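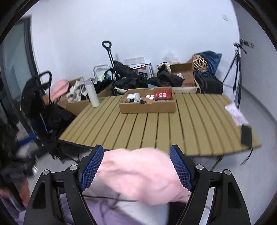

Can any machine actually do laundry yet? Folding, mostly

Asked in Home & Household, Plarnville

Family of 4, the pile never ends. Washer and dryer are fine, its everything after that. Sorting, folding, putting away. My sister says by January there'll be something you can just buy. I keep seeing clips of arms folding shirts but the clips are always one shirt on a bare table. My place does not look like that. Bags on the floor, stuff on every surface, cables.

Is there anything real for under a couple grand or should I quit looking? Don't need fast. Overnight is fine.

2 answers

Armelle Barbier
Short version - no, not for a house.

Longer. I work at a uniform rental plant in Jonbridge and we do have folding machines. They're big, they fold flat stuff great (towels, sheets, scrubs) and a person still has to feed every piece in by the corners. That's the part that's hard. Picking one shirt out of a heap, finding the collar, getting it the right way out. Cloth bunches up different every time you grab it and half of it is hidden under itself. A machine that welds car doors gets the same door every time.

The arms you see in clips are learning it and they're better than they were. Slow though. And they drop things, grab 2 at once, that kind of thing. Thin slippery stuff is worst, in my experience anything stretchy is a close second.

Clutter matters too, you're right about that. Your floor would be a problem for anything on wheels. A fixed arm over a table might not care about the floor but then who carries the pile to the table? You do. And who puts it in the drawers after. Also you.

What I'd do for now: one basket per person, skip folding underwear and pajamas completly. Cut our folding in half at home. Cost me nothing.

Vira Zakharchenko
there was a thing called Collet, sort of a cabinet you clip shirts onto and it folds them. my neighbor had one. clipping took longer than folding lol. she sold it for 300 to a guy in Storthorpe

robot vacuum is the only one worth the money imo, and you have to pick up first

Comment from asker: ok thanks both. Trying the basket thing. Does the plant machine do fitted sheets??

Armelle Barbier
Badly. We pull those and do them by hand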